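Handton Supper Swap: Your Questions

What is the Supper Swap?

It's a monthly evening where neighbors in Handton cook one dish each, bring it along in portions, and go home with a week of other people's dinners. We started in October with a few households and a lot of lentils, and we love it more every time!

Do I have to be a good cook?

No! Rami Aoun brought scrambled egg burritos to his first three swaps and they went before anything else on the table. If you'd happily eat it at home, bring it.

How many portions should I make?

Six is the usual number. You take home as many as you bring, so if you only manage four, that's four dinners you don't have to think about.

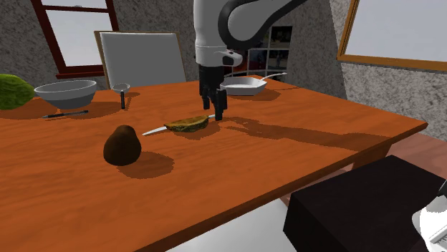 What about allergies?

Every dish needs a card with the full ingredient list, written large. Please include oils and stock cubes (people forget the stock cubes). Nut dishes have their own shelf by the door, and Subira Mosoti can answer questions about it on the night.

Can I bring something raw or half-finished?

Salads and slaws, yes please, with the dressing in a separate tub. Raw meat and fish, no. Pie dough and bread dough are fine if you write the baking time on the lid.

Which dishes freeze well?

Bean stews, curries, meatballs, most soups. Potatoes turn grainy and cream sauces can split, although Eugeniusz Ziółkowski's potato dumplings come out of the freezer beautifully and we're still trying to get the recipe out of him.

How do I reheat things?

Follow the card. For anything fried or crisp, skip the microwave and use a dry pan over medium heat with the lid off. Dumplings and fritters come back to life this way, and so does leftover pizza, which has nothing to do with the swap but you should know.

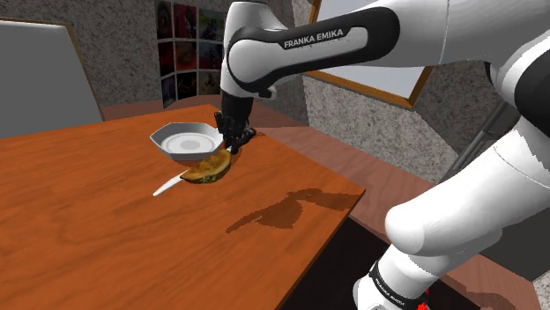 Pan and food on a wooden table.

What containers should I use?

Anything with a tight lid that you don't mind losing for a month. Put your name on masking tape on the bottom. Stray lids live in the blue crate, and there are a great many.

Is there a charge?

It's $2.00 a household toward the room. Kids come free and usually end up running the dessert table.

How do I sign up?

Call Hiba Aoun or add your name to the sheet at the Geagea bakery. Tell us roughly what you're making so we don't get nine chilis again. (They were very good chilis.)

Page updated 27 January 2005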